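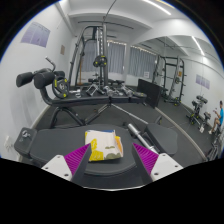 I'm looking for people to spend a few weeks this fall picking up cloth with two kinds of hand-held grippers and telling me which one they'd throw across the room first. My project is called Gukura, it's a comparison of fingertips for soft stuff (towels, rags, shirts, pillowcases), and I've reached the point where my own two hands are no longer a fair test. I know every trick. I know exactly how hard to squeeze. I need people who don't. We work in ordinary places, so one day you might be in a kitchen and the next you're going after a folded cloth on a padded bench in a gym, with weight plates and cable attachments all over the background. The ribbed magenta pads with the pointed tips are what I call set A. Set B is flat, softer and grey, and the two sets have been fighting it out in my notes since March.

Please read the whole thing before you write to me – most of the questions I get are answered somewhere down the page.

## What you'd be doing

You hold the gripper, you squeeze the trigger, you fold or move or stack the thing on your task card, and you put it back. Then you do it again. Each session runs 2 hours with a long break in the middle, and I'm asking everyone for 7 sessions, because people get a lot better between the first and the third and then level off, and I want to see both parts of that. You'll swap between set A and set B halfway through each session. I do the swapping, it's only a few screws, but they're fiddly and I've already lost enough of them under furniture.

A typical card might say:

- pick up the folded cloth by one corner and set it down on the far side of the bench
- unfold it once, fold it back along the same line
- lift the top layer only, without dragging the one underneath

That last one is brutal, by the way. With thin cotton, set A gets it more often than I expected, and then with anything thick and loopy it grabs three layers and won't let go. Set B slides right off dish towels but is lovely on fleece. I have opinions about why, and I'm going to keep them to myself until you've done your sessions!

After every block you fill in a short form. How tired is your hand, how annoyed are you, did you feel the cloth slip before you saw it slip. I care about that form as much as I care about the video. The camera sits on the gripper itself and looks out past the fingers, so it records what the fingers are doing and whatever is in front of them. It can pick up people and mirrors too, so if you really don't want to appear anywhere, even in a reflection, tell me up front and I'll put you in a room without mirrors.

## Who I'm hoping for

Anyone 18 or over with two working hands, or one – the gripper is a one-hand tool and I'd love to have more left-handed people, as I have exactly none. You don't need to know a thing about robots. I'd almost prefer it if you didn't. Folks who handle fabric for a living (laundry, tailoring, hotel housekeeping, costume shops) are very welcome, and so are people who leave clean shirts in the basket until they're gone.

A few practical things:

- The gripper gets heavy after a while. If you have wrist or thumb trouble, write to me first and we'll talk it through.
- Some spots have stairs and no elevator. I'll always tell you which.
- Small hands are fine. I have a shorter trigger, and it takes me a minute to change over.
- No loose bracelets on the gripping hand, please.

## What the time pays

You get 500 dollars for the full set of sessions. If you drop out partway, you're paid for each session you finished, no hard feelings. I cover parking or the bus as well. Payment goes out the Friday after your last session, and it comes from Wutitz, the small company that makes the grippers and is paying for the study. They don't get a say in what I write up, and they've agreed to that on paper. Ask and I'll send you the page.

## Where the project is now

So far I have 2546 picks logged, nearly all of them by me and Touran Bakhtiari, who built both sets of fingers and is therefore also a terrible test subject. I'd like to hit 3000 on each set by the time we close. That's picks, good and bad together. Please don't worry about dropping things. A dropped cloth is a perfectly useful row in my table, and a session with no drops at all usually means I wrote the cards too easy.

The second half of the project puts the same fingers on an arm, running under a controller called Orkside, and we'll find out if what people like in the hand is any good when a motor is doing the squeezing. My guess is that the ridges will matter less. Touran thinks they'll matter more. You're welcome to stay on the mailing list and see who was right.

## How to sign up

Send a message through the Gukura sign-up page with your first name, which hand you write with, and the mornings or evenings that suit you. Tell me too if there's a place you'd particularly like to work in, or one you'd hate. I'm booking in the order people write, and evenings go fast. You'll hear back from me within a week, and then we'll do a short call so you can ask whatever you like.

The first meeting is a 30-minute tryout at the Fallahi workshop, on the ground floor, side door. You'll get the consent form to take home before that, and you can try both sets of fingers before you decide anything. Wear whatever you want. If you own a towel that's given up on life – bring it, I'm always short of worn-out ones, and new towels behave nothing like old ones.

Ladan Tehrani
2022-08-25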